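How to Clean and Descale a Hot Beverage Dispenser

Issued by the Skovar Catering Training Office. Revised July 17, 2019.

Purpose

This guide sets out the procedure for cleaning a tabletop dispenser used for tea, coffee or hot cider. It applies to dispensers with a removable lid, a lever tap and a drip tray. It does not cover pressurized urns or machines that brew on their own. Staff who work with those should follow the manual supplied with the machine.

The daily cleaning takes a few minutes and should be completed at the end of each service. Descaling is a longer task and is required once every 50 services, or sooner if white deposits can be felt on the inner wall of the tank.

What you will need

Mild dish detergent
A soft sponge and a narrow bottle brush
Food-grade citric acid
A measuring jug and a kitchen scale
Two clean cloths, one for washing and one for drying
A bucket or a sink large enough to receive the rinse water

Steel wool, scouring powder and chlorine bleach must not be used on any part of the dispenser. Bleach will pit stainless steel over time, and scratches on the inner wall hold coffee oils that give later batches a stale taste.

Daily cleaning

Switch off the heating element, or put out the fuel burner if the unit uses one. Unplug electric units at the wall. Remaining liquid may be close to 212 degrees Fahrenheit at the bottom of the tank even when the outside is comfortable to touch. Leave the lid off and allow the contents to cool before draining.

Drain the tank completely through the tap. Do not tip the unit over to empty it while liquid remains inside. The weight shifts suddenly, and the tap fitting may be bent if it strikes the edge of the sink.

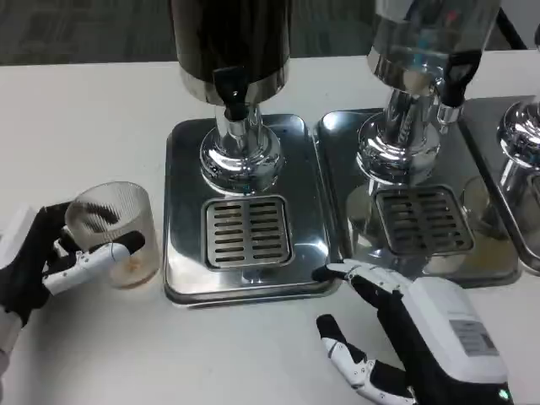

Fill the tank halfway with warm water and add a small amount of detergent. Wash the inner wall with the sponge, working from the top down, and pay attention to the line where the liquid stood during service. Open the tap and let part of the soapy water run through it. Close the tap, and then open and close it several more times so that the water reaches the seat of the valve.

Drain the soapy water and rinse with clean water until no foam appears at the tap. Two rinses are normally sufficient. A third is advisable when the unit has held flavored coffee.

Lift out the drip tray grate if it is removable and wash it together with the tray. Coffee that dries in the slots will attract insects by the next morning. Dry both parts before putting them back.

Wipe the outside with a damp cloth and dry it at once. Polished surfaces left to dry in the air will show water spots. Store the dispenser with the lid slightly open and the tap open so that moisture can escape.

Cleaning the tap

The tap should be taken apart once a week. On most models the upper part unscrews by hand in a counterclockwise direction. Place the parts in a bowl as they are removed and keep them in order. The usual sequence is the lever, the cap, the spring and the silicone seat cup.

Brush the inside of the tap body and the short passage leading to the tank. Inspect the seat cup for cuts or hardening. A worn cup is the most common cause of a dripping tap and should be replaced, as further tightening will only wear it faster. Reassemble by hand. Do not use pliers.

Descaling

Dissolve 70 grams of citric acid in each gallon of hot water. Pour the solution into the tank until it covers the highest visible deposit. The solution should be hot but no longer boiling; 200 degrees Fahrenheit is the upper limit.

Allow the solution to stand for half an hour. Run a cupful through the tap at the start and again at the end, so that scale inside the valve is also dissolved. Heavy deposits may need a second treatment with fresh solution.

Drain and rinse the tank three times. Fill it once more with clean water, draw off a small amount, let it cool and taste it. If any sourness remains, rinse again. Record the date of descaling on the card kept with the unit.

Before the next service

Check that the tap is closed before filling. Stand the unit on a level surface with the tap clear of the table edge, and draw one test cup before guests arrive.

Comments

Genalyn Evangelista
Our Prandico unit has a tap that does not unscrew at the top. There is a small nut inside the tank and the whole tap comes out. Is it all right to do this weekly or is it too hard on the washer?

Esko Salminen
Genalyn, ours is the same. We take it out monthly and brush it in place the other weeks. Keep a spare washer in the drawer.

coffeehour_dee
Can I use white vinegar in place of citric acid? I have a gallon of it already.

Esko Salminen
It works but the smell stays in the silicone. I had to rinse six times.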